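Veson Ledger for Small Practices

Bookkeeping and tax return software for accountants who would like to go home

Version 18 | Single practice licence | Up to 2 users included

Overview

Veson Ledger is a desktop and browser package for accountancy practices of modest size. It does bookkeeping, year-end accounts, self assessment returns, VAT returns and the chasing of clients for the things they said they had already sent. It will not transform your business. It adds things up, files them in the right place and tells you when somebody is about to be late.

We have been selling it from the same office in Tredville through several changes of carpet. Most of our customers came to us from spreadsheets, and a fair number of them brought the spreadsheets along, so there is an importer for those too. It copes with merged cells, coloured cells and cells containing the words "ask Dad".

What you get

Client records. Each client has a single record with contact details, reference numbers, year end, services agreed and a notes box with no character limit. We did once have a limit. We received letters.

Bank feeds and statement import. Connect a feed where the bank supports one, or import a statement as CSV or PDF. The software matches lines to earlier entries and suggests a category. It asks before posting anything. If you correct it, it remembers the correction for that client only, so one florist's van hire won't turn up in another florist's motor expenses.

Receipts. Clients photograph receipts and send them to an address you give them. The date, supplier and total are read off and put in a queue for checking. Crumpled ones go in a separate queue called Crumpled.

Returns. Self assessment, partnership and VAT returns are prepared from the same figures as the accounts, so a change in one appears in the other. Before submission there is a checking screen, which lists anything that looks odd compared with last year. You can mark an oddity as "yes, really" and it will stay quiet about it until the next return.

Deadlines. The deadline board shows every client with something due, sorted by how soon. Colours can be switched off. Several users told us that opening the program in January to a solid wall of red did nothing for them.

Chasers. Write your reminder once, choose how often it goes out and let it go. There are five tones supplied, from Cordial to Final. The tone called Disappointed is the most used by some distance, and we are told it works especially well on builders.

Who it suits

Veson Ledger is meant for sole practitioners and small offices. The standard licence holds up to 187 active clients. The number was set by our first customer, who had 187 clients and wouldn't pay for room she didn't need, and we've never found a good enough reason to round it up. Former clients can be archived and don't count towards the total. You can bring them back when they return in a panic.

If you have more clients than that, the Katona edition takes up to 2000 and adds staff permissions, workload planning and a manager's view. It's the same program underneath. People do ask whether they can buy the Katona edition for three clients, and yes, of course they can.

It is less suitable for large groups, anything listed, or firms with their own IT department. We have nothing against IT departments, but they send questionnaires. 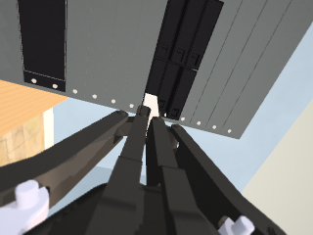

Payroll is a separate module and always has been. We know that other suppliers bundle it. We also know that plenty of our users would sooner eat the filing cabinet than run a payroll, and it seemed unkind to charge them for it. The module can be added at any point in the year, although adding it in the middle of a pay period is a decision you will have time to think over while you type in the earlier figures.

The document portal, on the other hand, is included. Clients log in, read what you've sent them, approve it and sign. The signing page has one button on it. An earlier release had two, the other being "Read again later", and approvals slowed to a crawl until we took it out.

What's new in version 18

Released 20 Jan 2023, which we accept was poor timing. The update will wait until you tell it to install, and we suggested that everyone wait until February. A surprising number of people installed it that afternoon.

Changes in this version:

The trial balance opens faster on clients with many years of history.

The checking screen now explains why it has flagged something. Previously it just said "Unusual", and users found this hurtful.

Mileage claims can be entered as a log or as a single total. If the total is exactly the same as last year's, you'll see a gentle note.

Director's loan accounts have their own page. They had been living at the bottom of another report, where directors seemed content to leave them.

Search now finds clients by trading name, former name and misspelt name.

The sound that played when a return was accepted can be turned off. It can also be turned up, by request of an office in Prakham.

Setting up

Installation takes one sitting. After that you import your client list, check that the year ends have come across properly and connect whichever bank feeds you use. We advise moving a handful of easy clients first and leaving the difficult ones for a week when you feel strong.

If you are moving from another package, send us a backup and we will convert it. The conversion is free for the standard licence. You get back a file and a list of the things that didn't balance before we touched them. We're careful about the wording of that list, but it has still led to some lively telephone calls.

September is the quietest month for our conversion desk and the best time to move. January is the other kind of month. We'll do it in January if you insist, and the person who does it will be polite.

Support

Telephone and email support is included in the licence for as long as you pay for it. Calls are answered in Tredville by people who have prepared tax returns for a living and stopped. The support desk is run by Edit Juhász, who spent many years in practice and can generally tell from the first sentence whether the problem is the software, the figures or the client. If it's the client she can't fix it, but she will listen.

We don't give tax advice. The desk can tell you where a figure goes in the program. Whether a hot tub is a business expense is a matter for you and your conscience, though you are welcome to describe the hot tub.

Security and backups

Data is encrypted in storage and on its way there. Each user has a login and a second check by phone or key. Backups run nightly and can be restored by client, so undoing one person's bad afternoon doesn't undo everybody else's good one. Every change is kept in a history with the user's name beside it. This feature is popular with partners and less so with everyone else.

Your data stays yours. If you leave, you can export the lot in ordinary formats that other programs can read, and the export button is in the main menu where you can find it.

Licence and payment

The licence is annual and covers both users, all updates and support. Extra users can be added one at a time. Payment is by direct debit or bank transfer, yearly or monthly. Monthly costs slightly more over the year, as any of our customers could have told you before reaching the end of this sentence.

There's a thirty-day trial with nothing switched off. We don't ask for card details to start it. At the end the program becomes read-only and asks once whether you'd like to carry on.

Questions we get asked

Can I use it on a Mac? In the browser, yes. The desktop program is for Windows.

Can two people work on the same client at once? Yes. The second person sees a note saying who got there first.

Does it handle foreign currency? It does, with rates by day or by month. Gains and losses are posted for you and can be inspected, if you're that way inclined.

Can my clients see the notes box? No. They can't see it in the portal, in exports or on any printed report. We check this before each release, having read some of the notes that users send us in screenshots.

Can I print things? You can print everything. There's a setting for larger type and another for leaving a margin wide enough to write "why??" in.

What happens if I miss the renewal? You get a chaser. We use Cordial for the first two.

Requirements

Windows 10 or later for the desktop program, or any current browser. An internet connection for feeds, filing and the portal. A second screen is recommended, and a door that closes if you can get one.

Related items

Veson Payroll module
Veson Ledger, Katona edition
Extra user licence
Data conversion from other packages
Printed guide, spiral bound, lies flat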